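Why does my comet prediction drift away from where I see it?

Posted in Comets and Minor Bodies by Ľubica Kubíček

Hello all! I'm new to comets and completely hooked. Since November I've been following a faint periodic one with a second-hand reflector and a 50 mm finder, and I've been working out its position for each clear evening with a little program called Kassa. You type in the orbital elements, it gives you right ascension and declination, and off you go.

For the first few weeks it was spot on. Now the comet is noticeably off to the east of the printed position, and the gap gets bigger every time I go out. My elements came from an old club handout. I've checked my typing twice and my clock is right to the second. Is Kassa doing something wrong, or am I?

My other puzzle is the distance column. Kassa says the comet is getting closer to Earth, yet it also says it's moving away from the Sun. Can both be true at once?
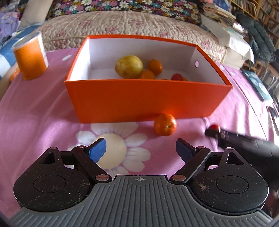 Struan Rankin
Both can be true, and isn't it lovely when you first notice it! The Earth is moving too, and much faster than a comet that far out. If we're coming round the Sun on the comet's side, we can catch it up for weeks after it has passed perihelion. Plot both distances on one chart and you'll see the Sun line climbing gently while the Earth line dips and rises once a year like a wave. I made one of those for my first comet and had it over my desk for ages.

On the drift, look at the epoch of your elements. It's the date printed beside them, and people skip over it all the time. A set of elements describes the orbit as it was on that date, as if nothing but the Sun were pulling on it. Jupiter is pulling as well, and for a short-period comet it pulls quite a lot. Use a set with a recent epoch and I'd expect most of your error to go.

If Kassa lets you choose, check these too:

Equinox. Your chart and your program should both be set to J2000. Mixing it with "of date" shifts everything by a steady amount, so it won't explain a gap that grows, but it does add to the muddle.

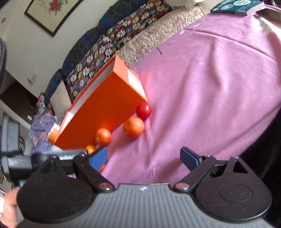 Time scale. Some programs want Terrestrial Time and some want UT. The difference is a bit over a minute, and a slow comet hardly moves in that, though it's a good habit to get right before you try anything passing close to us.

Observing site. Parallax matters when something is near. For a comet out past Mars you'd struggle to see it in a small telescope.

One more thing worth trying: if Kassa shows the perihelion date, compare it with the one in the new elements. Comets give off gas as they warm up, and the jets push them about a tiny bit, so they can turn up early or late. A perihelion time that's out by even part of a day slides the comet forwards or backwards along its track, and that looks exactly like what you describe. Next clear evening, mark on the chart whether the error lies along the path or to one side of it. I'd love to know which!
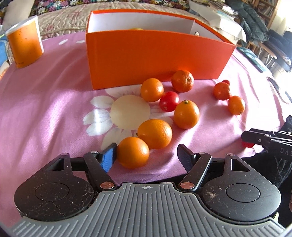 Reply by Otakar Jurčo | Regular member | 3159 posts

Agree with the epoch. I ran the same comet in Zisell with old elements and then with fresh ones, and the old ones were miles out.

Kassa doesn't do perturbations at all, by the way. It is two-body only. Great little program, very quick, but you have to feed it new elements every few weeks. Zisell integrates with the planets included, so it copes with older ones much better. It's slower -- I leave it going while I make tea.

Don't bother going below one-day steps for a finder chart. One day is plenty, just join the dots.
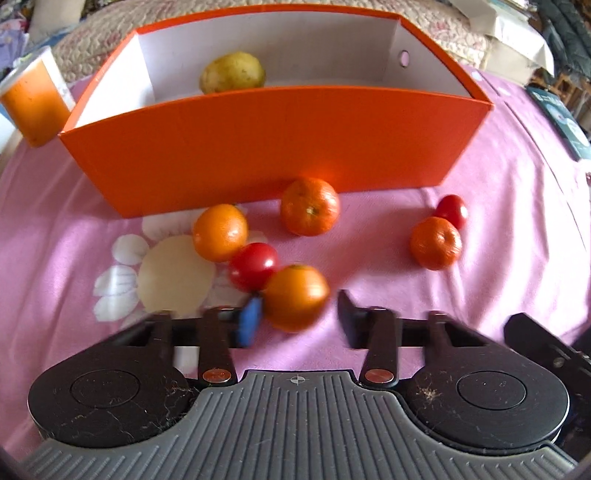

Reply by Romana Jurčo | Member | 700 posts

I had this very thing last winter and it was a typing slip, even though I'd checked! The argument of perihelion and the longitude of the ascending node sit next to each other on the sheet and I had swapped them. Mind you, mine was nowhere near from night one, so perhaps yours is different.

Do keep your drift measurements whatever the cause. A row of them on graph paper is a wonderful thing to have, and you'll get a real feel for how an orbit gets corrected. Happy hunting, and tell us how it looks with the new elements!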